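关于我们
首页 课程 课表与收费 关于我们 联系方式

Tridideck 是一所力量训练学校,开在邦多斯霍尔姆(Bundosholm)码头后面那条坡道的尽头。坡道不长,但很陡,第一次来的人进门时通常已经做完了热身,我们也就默默把它算进课程里了。

我们教成年人怎么推、拉、蹲、提、扛,以及怎么把东西放下来。最后一项在别处似乎不太受重视,我们却为它单独排了课。除此之外没有什么秘密:杠铃、哑铃、壶铃、几条木凳、一面爬梯墙,还有一台从前房客留下来的磅秤,它对每个人都一视同仁地多报一点。

名字的来历

常有人问 Tridideck 是什么意思。标准答案是:没有什么意思。当年注册的时候,想好的名字已经被一家卖船用油漆的公司占去了,备选的名字又被登记处退了回来,理由是“容易与医疗机构混淆”。于是我们的创办人恩布拉·恩斯特伦(Embla Engström)在窗口前现编了一个,里面有三,有甲板,剩下的音节是笔误。她原打算过几个月再改,后来发现改名要另交一笔费用,就习惯了。

中文页面上我们一律保留原文,因为试过几种译名,念出来都像一种除锈剂。

开头是怎么回事

恩布拉做过很多年的船厂工人,后来腰不行了,去看医生,医生让她多休息。她休息了一个冬天,腰更不行了,人还添了脾气。第二年春天她开始跟着一本旧书练硬拉,书是在跳蚤市场买的,缺了封面和第一章,所以她至今不知道作者打算怎么劝读者开始。她直接从第二章学起:双脚站在杠铃下面,背绷住,站起来。

练了一阵子,从前的同事来找她借杠铃。再后来是同事的家里人,再后来是同事家里人的邻居。车库里放不下了,她的丈夫也放不下他的车了。家里经过一番讨论(据说讨论的双方音量相当),训练搬了出去。

学校正式开门是在2018年3月,那天下雪,暖气没通。来的人都穿着外套练,深蹲的时候袖子里掉出手套。我们留着那天的签到簿,上面有一位写的是“路过”,此人现在还是会员。

场地原先属于安萨里(Ansari)家的地毯仓库,总共222平方米。安萨里家至今是我们的房东,也是我们见过的对隔音垫最有研究的房东。墙上仍然能看到以前挂地毯的铁钩,位置很高,用来挂弹力带正好,只是取下来的时候需要个子高的人帮忙。更衣室在原来的账房里,门上那块写着“结账请进”的牌子我们没有摘,新会员看到时的表情各不相同。

谁在教

恩布拉·恩斯特伦负责杠铃课和新人课。她说话短,声音不大,纠正动作时喜欢用船厂的词汇,例如“龙骨歪了”“右舷太低”。第一周听不懂没有关系,到第二周您会发现自己在超市里也这样想事情。她不给人打气,课上如果听见她说“可以”,请记下来,那是相当高的评价。

谢斯廷·永贝里(Kerstin Ljungberg)负责长者课、产后课,以及所有不愿意被叫做“课”的课。她以前在中学教体育,教到后来觉得最需要体育的是在场边等着接孩子的那些人。她写教案,每一份都写,写得很细,上课的时候又几乎不看。教案都存在办公室的柜子里,柜子很重,搬家那天我们对此有了深刻的认识。

另外还有几位助教,大多是老学员。当助教的条件是在这里练满两年,能看出别人的膝盖在往哪里走,并且能忍住不在别人做到一半的时候讲自己的经历。第三条刷掉的人最多。

我们没有挂教练的腹肌照片。恩布拉认为腹肌跟教学没有关系,谢斯廷认为冬天看了冷。

我们怎么看力量这件事

健身行业很会取名字。同一个深蹲,换一种灯光就是一套新体系,再配上一条毛巾就要另收费。我们跟不上这个速度,课表上写的还是“深蹲”,下面一行写的是几点开始。

新会员进门,头一个月基本上不碰大重量。我们先看您怎么从椅子上站起来,怎么弯腰系鞋带,怎么把一袋土豆从地上弄到台面上(土豆是真的,每周换一次,换下来的归当天值班的人)。这几样看过之后,您适合练什么,差不多就清楚了。有人为此失望,觉得交了钱应该立刻躺到卧推凳上去。卧推凳跑不了,它用螺栓固定在地上。

重量加得慢。恩布拉的规矩是,一个重量如果您做的时候还在咬牙,那就还没有做完。她会让您在那个重量上多待一段时间,待到无聊为止。“无聊”在我们这里是一个技术用语,意思是动作已经稳定,可以往上加了。有会员提出过异议,说自己天生容易无聊。此人的杠铃目前还是空杆。

我们不卖蛋白粉,不推荐任何一种只吃一个颜色的饮食。前台有水、咖啡和一种本地产的燕麦饼,燕麦饼很硬,偶尔被拿来举例说明什么叫密度。

关于疼痛:肌肉酸是常有的事,关节疼请马上说。忍着不说不会让任何人佩服您,谢斯廷尤其不会。她以前的学生里有一位忍着脚踝跑完了整个运动会,她提起这件事用的语气,跟提起打碎的窗户差不多。

桌边课 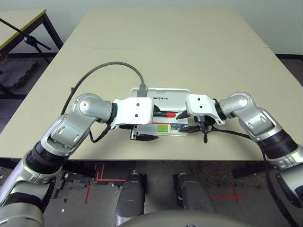 桌边课是我们报名最满的一门课,起因是我们翻了一遍新会员登记表,发现填“腰”和“肩”的人里面,举过杠铃的没几个,大部分是在办公桌、工作台和厨房料理台前弄伤的。于是谢斯廷排了一门全程围着桌子上的课。第一课讲伸手。人去够桌子中间的东西时,习惯只出一只手,肩膀跟着耸上去,上半身拧成麻花。正确的做法很朴素:东西放在中间,两臂从左右两边往里收,在东西上方会合,手朝下。照片里那两条银灰色的机械臂对着打开的白箱子,就是这个路线,一左一右,谁也不抢。学员做的时候用的是装了沙袋的工具箱,箱盖先掀开立好,免得提到一半砸下来夹手指。第二课讲把箱子拉近,贴到桌沿再提;第三课讲转身,用脚转,腰不参与。三课上完,谢斯廷会请您把自己平时在单位搬的东西带来,太大的请带照片。有一位会员在印刷厂上班,带来的是一令纸,练完以后分给了大家,我们的传单到现在还印在那批纸上。

这门课不需要换运动服,穿上班的衣服来最好,因为您弄伤自己的时候穿的多半就是那一身。裙子、衬衫、连体工装都见过,高跟鞋请脱掉,放在铁钩下面那排架子上。

其他几门课

新人课。每班最多15人,多一个也不收。有人说朋友站在旁边看看总可以,我们的经验是,站在旁边看看的朋友过一会儿就会开始指导。朋友请到咖啡机那里坐。

杠铃课。硬拉、深蹲、卧推、推举,按这个顺序轮换。杠铃片请按大小放回架子上,最重的在最下面。这句话贴在墙上,印在会员手册里,也写在架子上,现在又出现在这里。

长者课。上午开课,中间休息的时间比别的课长,休息时聊天的音量也比别的课大。内容包括从地上起来的几种办法、上下台阶、提购物袋,以及怎么开那种很紧的果酱瓶盖。瓶盖是自备的,打开了的果酱大家分。班上最轻的哑铃常常闲着,谢斯廷已经把它拿去抵门了。

产后课。可以带孩子来。孩子会哭,会爬,会在您做平板支撑的时候坐到您背上,我们把最后一种情况记为负重训练。

爬墙课。爬的是室内那面木质爬梯墙,和攀岩没有关系,请不要带镁粉。上一次有人带镁粉来,安萨里家楼下的存货统统白了一层,那个星期我们和房东之间的来往信件格外有礼貌。

安静时段。每天关门前的最后一段时间不上课、不放音乐,只能自己练。可以呼气,可以数数,请在心里数。

昆德比分校

昆德比(Cundby)在海湾对面,坐渡船过去。那边的小学体育馆晚上空着,镇上有人写信问我们愿不愿意去开课。信写得很客气,附了一张渡船时刻表,末班船的时间用红笔画了圈。恩布拉去看了一次,回来说屋顶很高,地板很滑,人很认真,就这么定下来了。

分校从九月上到第二年春末。杠铃是我们从这边运过去的,装船的时候船员问里面是什么,我们说是铁,他们说看得出来。器材平时锁在体育馆的储藏间,跟跳箱和一大网篮球挤在一起,偶尔会少几个卡箍,过几天又会在篮球里找到。

在那边上课有一点和总部不同:篮球架收不起来,所以推举课全体站在罚球线以外。昆德比的会员对此没有意见,他们觉得我们总部没有篮球架才奇怪。

恩布拉负责去程,谢斯廷负责回程,意思是说恩布拉晕船只晕去的方向。这一点我们没有找到医学上的解释,也就没有再找。

钱的事

月费354克朗,所有的课都包括在内,昆德比的也包括,渡船票自理。没有入会费,没有“白金”“钻石”“合金”之类的等级。我们确实讨论过等级,讨论到谁算白金的时候散会了。

退会提前一个月说一声就行,口头、书面、托人带话都可以。不会有人打电话问您为什么离开,也不会有人给您发一封主题叫“我们想念您”的邮件。您要是又回来了,恩布拉会看看您的深蹲,然后说一句关于龙骨的话。

学生和领养老金的人半价。失业的人先练,找到工作再谈,有几位是在这里认识了后来的雇主,桌边课上尤其常见,搬箱子搬得好的人在这座城里不愁去处。

学校不接受赞助。有一家做运动饮料的公司来谈过,条件是在爬梯墙上挂横幅。我们请对方代表试喝了一下我们的咖啡,他喝完以后没有再提横幅的事。

器材

多数杠铃是二手的,从关门的健身房、退役的举重队和别人的车库里收来的。杠铃上有旧主人贴的胶带、刻的名字缩写,有一根刻着一句脏话,我们把它留给早班,早班的人反应慢。

杠铃片有各种颜色,颜色和重量对不上。红色的可能比蓝色的重,也可能轻,取决于它从前是哪一家的。请看数字,数字磨掉了的请问恩布拉,她拿起来就知道。我们拿磅秤核对过她的判断,后来改用她的判断来核对磅秤。

卧推凳是她自己焊的。焊缝有点粗,承重绰绰有余,安萨里家的人来收房租时喜欢坐在上面等收据。

坏了的东西会挂一张黄色纸条,上面写着哪里坏了、谁发现的。请不要在纸条上回复。有一台划船机的纸条下面已经接了很长一串讨论,涉及链条、润滑油和某人的为人,划船机反倒早就修好了。

几条馆规

进门换鞋。码头那边带进来的沙子会跑到杠铃的轴承里,一转就响,响起来像有人在远处磨刀。

用完的器材擦一下。毛巾在门边的筐里,干净的在左边,用过的在右边,放错的人我们大概知道是谁。

手机可以带,放在地上的时候请放远一点。已经有过一部手机和一只壶铃的会面,壶铃没有受伤。

不要评论别人的重量,无论是杠铃上的还是身上的。夸奖也先放一放,等人家把杠铃放稳了再说。

杠铃请放下,不要扔下。楼下是地毯库,地毯受得了,房东受不了。

对着镜子拍照的问题经常有人问,答案是我们没有镜子。刚搬进来时买不起,后来发现没有镜子的时候,大家会去问旁边的人自己背直不直,旁边的人又会认真地看,看完还要争论几句。买镜子的钱后来换了一扇不漏风的门。

常被问到的事

我从来没练过,能来吗?能来,新人课就是给您准备的。

我以前练过很多年,能不能跳过新人课?可以试试。从椅子上站起来给恩布拉看一下,她点头就行。目前点头的次数不多。

练多久能看到效果?看您指的是哪一种。楼梯爬起来轻松一点,通常比镜子里的变化来得早,何况我们没有镜子。

会不会练得太壮?这是我们接到最多的担忧,到现在还没有一位会员遇到这个困难。真遇上了请告诉我们,杠铃课的各位很想向您请教。

有没有停车位?坡道下面有,坡道上面没有。请参看本页第一段。

狗可以带吗?可以拴在门口的环上。那个环以前是拴手推车的,很结实。请不要让狗进爬墙课。

怎么找到我们

从邦多斯霍尔姆码头下船或者下公共汽车,背对水面,看见一家卖缆绳和钓具的店,店右边就是坡道。一直往上走,走到觉得走错了的地方再走一小段,左手边绿色的大门就是。门很重,要往里推,旁边的小门是安萨里家的地毯店,那里的人会很耐心地给您指路,也会很耐心地给您看地毯。

办公室的电话通常由谢斯廷接。如果响了很久没人接,说明她在上课;如果响了一声就有人接,而对方只说“喂”,那是恩布拉,请直接说事情。写信也可以,我们每一封都回,回得慢一些,有时候信纸上会有咖啡印。

想先来看看的人,安静时段以外的任何时间都可以进来坐。请换鞋,请坐木凳,卧推凳有人在用。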